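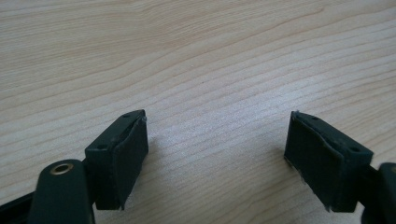
Text: Tuulikki Pesonen / Route checks: Canan Baysal / Revised July 10, 2021

Section 4. Fitting the pack saddle and loading for a day walk

This section applies to the Ludeck pack saddle, sizes 1 and 2, used with donkeys and small mules on the Grerkgate trails. Llama harnesses are covered in Section 6.

4.1 Before you start

Tie the animal with a quick-release knot at chest height. Brush the back, the belly and the girth line. Check for swelling, rubbed hair and broken skin.

CAUTION: Do not saddle an animal with an open sore under the pad or girth. Report it to the yard office and ask for another animal.

4.2 Fitting the saddle

1. Lay the pad well forward on the withers, then slide it back into place so that the hair lies flat.
2. Set the saddle on the pad. Leave a hand's width of pad showing at the front.
3. Push the pad up into the gap along the spine.
4. Fasten the front girth until two fingers fit flat under it.
5. Fasten the rear girth one hole looser than the front.
6. Attach the breast strap and the breeching. Both should lie level and leave room for a full stride.
7. Walk the animal in a circle and check the front girth again. Many donkeys hold their breath during step 4.

Note: On size 1 saddles the breeching rings sit lower. Use the short straps.

4.3 Loading

The load limit for adult donkeys on this route is 90 pounds, including the saddle and both bags. Animals listed as seniors in the yard book carry half of that.

1. Weigh each bag on the hanging scale. The two must match within one pound.
2. Put water and other heavy items at the bottom, on the side nearest the animal.
3. Lift both bags at the same time, one person on each side.
4. Lash the rain cover last — never under the bags.

CAUTION: Children do not ride on a pack saddle, loaded or empty.

4.4 On the trail

Stop after the first 100 yards and check both girths. Check them again at the Fumau ford and before the descent to Ojo. Lead from the left at shoulder level with the rope folded in the hand, never wrapped around it. If the load slips, stop, turn the animal to face uphill and unload both sides together before adjusting anything.

In August, start no later than 9 a.m. The trough at Ojo may be dry by then, so carry water for the animal as well.

4.5 Unloading

Remove the bags, then undo the breeching, breast strap, rear girth and front girth, in that order. Hang the pad with the underside out. Enter any rub marks in the yard book next to the animal's name.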